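Drosero Pet Portraits: Questions People Ask Before Booking

Do you only photograph dogs?

Mostly dogs, a growing number of cats, and one goose on a recurring basis. The goose has better manners than most of the terriers. If your animal can reach the Jillport studio without a police escort, write to us and we'll talk.

My dog won't sit. Is that a problem?

It would be a problem if we needed him to sit. Amancay Henríquez takes nearly all our portraits lying on her stomach, and she is used to following a subject across the room and under furniture. Some of our favorites are mostly ear.

How long is a session?

Plan on 60 minutes. Dogs tend to give us their best work in the first ten and then again when you're putting your coat on.

Can I bring treats?

Please do, especially if yours is on a special diet. Leave the squeaky toys at home. We have our own, and we know how to ration them.

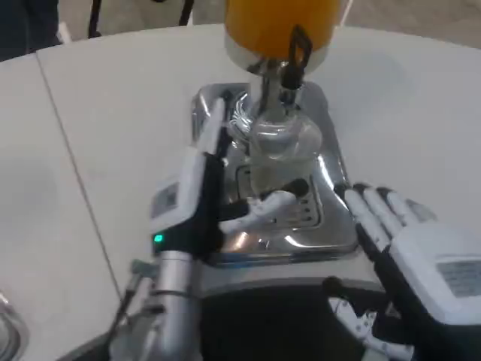 Should I get him groomed first?

A few days ahead is good. The same morning is risky, as freshly bathed dogs like to roll in whatever our parking lot has to offer. Trim the fringe if you want to see eyes in the pictures.

Can I be in the photos?

Yes, and you will be asked to crouch. Wear something you don't mind getting hair on. Black velvet has been tried.

How many pictures do I get?

Nighat Baloch goes through roughly 300 shots and puts 21 in your online gallery. She's ruthless about blinking, yours included.

What does it cost?

A session is $84, gallery included. Prints are extra, and the price list comes with your confirmation email.

What if my puppy pees on the backdrop?

He'll be joining a long tradition. We have a mop and several backdrops.

Do you book up?

June goes early, so get in touch by spring if you want it. Mornings before 11 are usually easier, and the goose has the late slot anyway.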